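2025-11-26

Fruit platters have taken over my week. My sister-in-law wants one for her open house in Urnthorpe, and I said yes before I'd thought about how fast cut fruit goes sad on a plate!

So I've been practicing. Thin slices, skin left on, standing up and overlapping a little instead of lying flat – they take up less room that way and look like a lot more fruit. I bought my tray back in September at the kitchen store in Avstead and it had been sitting in the cupboard ever since.

Color matters more than I expected, too. Peachy orange next to bright red is my favorite so far.

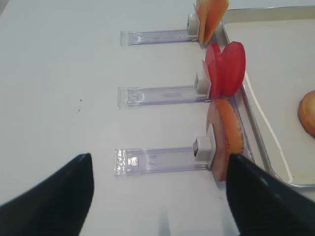 *Photo: Tulliretti*

I love how the red rounds fan out like petals. Mine still flop, so tonight I'm cutting them thinner.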